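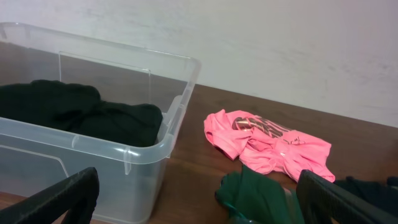
Clear plastic bin on the wooden table.

Oston Street Residents' Association
Minutes, May meeting, 7:00 p.m.

Chair: Itsuki Oda. Minutes: Hanna Demchenko, again.

1. Previous minutes
Approved after Itsuki asked that "shouting" be changed to "discussion." Changed.

2. Block party
Permit fee is $300, paid. Tarigan Tents wants another $300 for a canopy with no sides. Sides are extra. A long talk about rain followed, with no decision on rain.

3. Parking
The city has answered our letter of last spring. The answer is that it has received our letter. Hanna to write again, using shorter words.

4. Accounts
Balance is $639 before the canopy. A motion to buy a better coffee maker failed by two votes, both cast by tea drinkers.

5. Ikside Lane hedge
Still growing. The owner says it is within the limit and has offered to lend us a ladder so we can check. Itsuki will go up.

6. Other business
Pludum Bakery will give us day-old rolls for the party if we stop calling them day-old on the flyer. Agreed.

Closed at 9:10 p.m. Next meeting same place, bring your own chair.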